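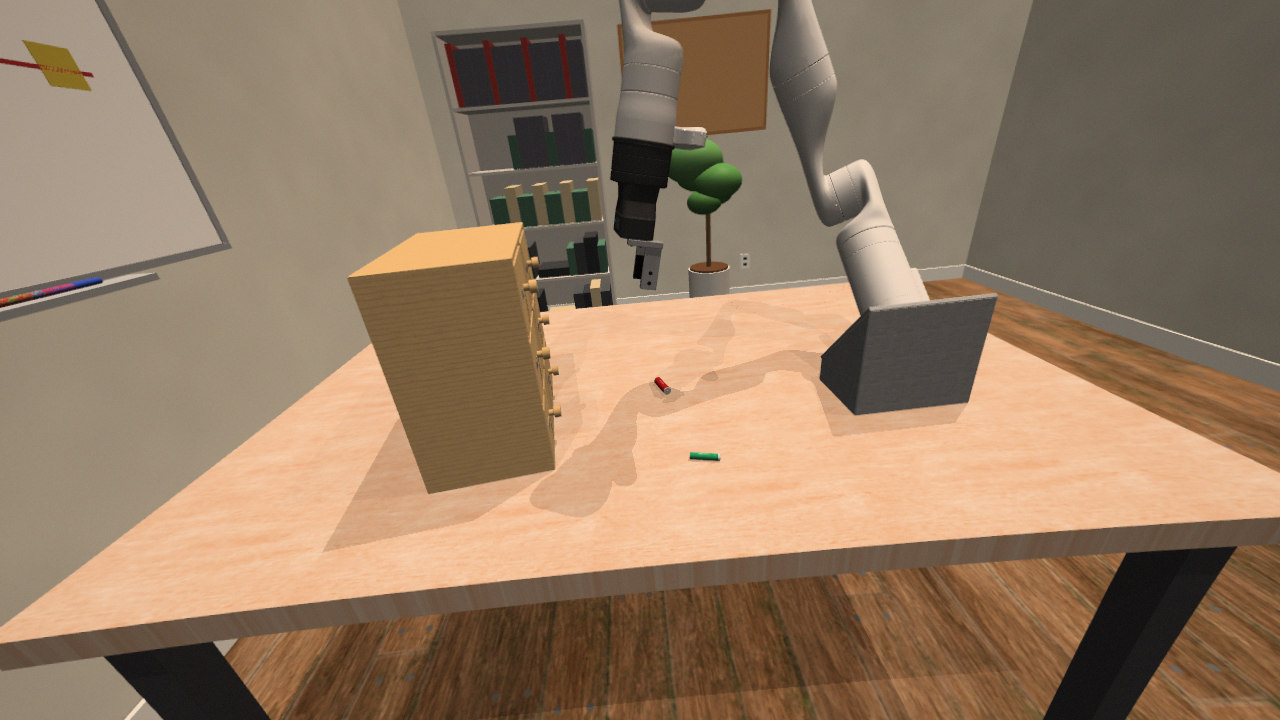 Is the Iltar practice pack worth paying for if I only have one arm and not much patience?

Posted by Marguerite_inOhio, 10/30/26

Hi all, long time reader, first time asking. I teach an after-school robotics club and over the summer we got a license for the Kirano simulator (the basic one, no add-ons). The kids have had a great time knocking things over in it. Now I'm looking at the Iltar practice pack, the tabletop one with the little drawer cabinet and the small cylinders, and I can't tell from the store page what I'd be getting for my money.

The store page says 4000 practice episodes, but then the license sheet that came with my quote says 3176. Which is it? Is the rest locked behind something? I wrote to Bhardwaj, who sells it over here, and got a very polite email that answered a different question.

Other things I'd love to know from anybody who owns it:

Does the cabinet do anything? Can the drawers be opened by the arm, or is it scenery like the bookshelf and the whiteboard in the back?

Can I move the cylinders where I want, or am I stuck with the red one and the green one lying wherever the pack puts them?

Will it run on a school laptop? Ours are not new. They are not even new-ish.

I don't need anything fancy. I have middle schoolers, and what I want is for them to write a short routine, see the arm go for the red piece, and figure out why it missed. Thanks so much in advance!!

Crescencio Rivas

Hi Marguerite, I've had the pack since June and use it most evenings, so let me take these in order.

The two numbers: 4000 is the full pack, 3176 is what you get on the classroom license. The difference is the episodes that use a second arm, and the classroom license leaves those out. Since you only have one arm set up you'd never open them anyway. I agree they should say so on the store page, I had to dig through the release notes to find it.

The cabinet works. Every knob is on a real drawer with its own joint, and the arm can pull them. I'll warn you though, it's the hardest thing in the pack. The default camera looks at the drawer front from such a steep angle that you only get a thin strip of it with the knobs poking out, and my first week I kept sending the gripper down in front of the cabinet when I thought I was lined up on a knob. Add a second camera facing the drawers before you let the kids near it. It's under View, then Add Fixed View, and it saves with the project.

The bookshelf, the corkboard, the plant and the whiteboard are all background. You can't pick up a binder, I tried.

Cylinders: yes, you can move them. Open the layout file, change the position and the rotation, reload. Start with the red one, and turn it so it isn't lying on a diagonal. A piece that sits square to the gripper is a much kinder first grab. Then turn it back the way it was and let them find out what changed. My nephew got a whole afternoon out of that one!

One complaint. The shadow of the arm falls right across the tabletop in the default lighting, and if your kids are doing anything with color detection it will mess them up near the edges of the shadow. There's a soft light setting that helps, but it resets whenever you update. I've reported it and they say it's on the list.

For what you're describing I'd buy it. I would skip the support plan, the forum over at Prillham is faster and it's free.

tinroof_dana

we have it at our library, its fine. the laptop question: ours have 4 GB of memory and it opened but it was a slideshow, I could make coffee between frames. turn shadows off and drop the window size and it gets usable for one kid at a time. also turning off shadows fixes the color thing Crescencio is talking about, so you get that for free

we never got the drawers to work reliably. the grabbing stuff is good.

Benji K.

Don't know about the Iltar one but the Kirano basic license comes with a free block stacking table. Have you tried that? It's in the samples folder. No cabinet or anything but it might hold you over.

Marguerite_inOhio

Thank you, this is so helpful! Crescencio, the thing about the second arm clears up my whole budget problem, I was about to ask for the bigger license. Dana, I'll try it with shadows off on our worst laptop first and see if it survives. Benji, we did the stacking table already and they've moved on to stacking the blocks off the edge, so I think it's time for something new.

One more if anybody's still reading: does the trial let you edit the layout file, or do I have to buy first?

Crescencio Rivas

You can edit it in the trial, it just won't save when you close. Keep a copy of your numbers in a text file and paste them back in. The trial is only 2 weeks, so get the laptops sorted out before you click start.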